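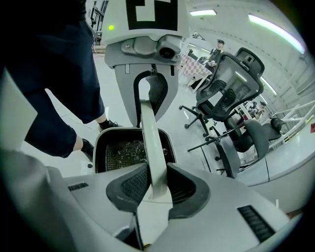 Figure 3. View from one hand-held gripper during the open day. The second unit is at the top; a pale handle strip runs between the two, with the basket behind it.

4.2 Public demonstration

The third part of the study took place at the Larnard hall during its spring open day, held on a Sunday in April. The two earlier parts, described in Sections 3.1 and 3.4, had been carried out with trained operators working in a closed room. The open day allowed the same handling tasks to be shown to members of the public and, where they wished, to be tried by them under supervision. Attendance at the hall was recorded at the door as 1615 persons, of whom 381 stopped at the Plirkolen stand for long enough to be entered in the stand register. A total of 170 visitors agreed to take part in a handling trial.

The stand was run by two members of the project team and was directed by Amirul Sembiring, who had also prepared the operator notes used in Section 3.4. Each visitor was given a short spoken introduction, shown one full run of the task by a member of the team, and then invited to hold the grippers. No visitor was asked to watch more than one run before starting. Children under twelve were admitted to the stand but did not take part in the trials.

The task chosen for the day was basket handling. It had given the widest spread of completion times among trained operators and could be set up again quickly between visitors. The basket is dark and rectangular, with rounded corners and a perforated bottom, and the handle is a long, slightly curved strip (Figure 3). Participants were asked to take hold of the handle, lift the basket clear of the floor, move it to a mark one pace away and set it down. The order in which the two grippers were used was left to the participant. In the closed-room sessions this order had been fixed, and the two sets of results should therefore not be compared without the correction given in Section 5.

A run was counted as complete if the basket was set down with all four corners inside the mark and the handle had not been dropped at any stage. Participants were free to make a second attempt. Over the day 291 runs were logged, including second attempts and runs that were abandoned. Runs made by the team for the purpose of showing the task were not logged.

Some differences between the hall and the closed room should be noted. The floor of the hall is white and glossy, and the overhead tube lights were left on throughout, as required by the hall management. The closed room had a matt floor covering and shaded lamps. The area behind the stand could not be screened, so that chairs, tables and persons at a distance enter the view of the gripper camera, as may be seen in Figure 3. The wide lens used on the units makes objects near the border of the view appear bent or tilted. No part of the background was masked before processing, and the Nider tracking software was used with the same settings as in the earlier sessions.

The square marker on the upper panel of each unit was used to recover the position of one gripper from the view of the other. Where the marker is only partly in view, as in the figure, no position was computed from that view and the last full reading was carried forward. The limit for carrying a reading forward was set at half a second. Runs in which this limit was passed more than twice were kept in the log but left out of the timing analysis.

Visitors were asked afterwards to answer four written questions on comfort, weight, ease of grasp and willingness to repeat the task. The wording follows the Marinescu form, shortened by agreement with the hall so that it could be filled in while standing. Comments made aloud were written down by the team member who was not handling the equipment. Several participants remarked that the grippers felt wider than they had expected when brought close together, and one asked for a strap at the wrist. These comments are treated separately in Section 4.4 and were not scored.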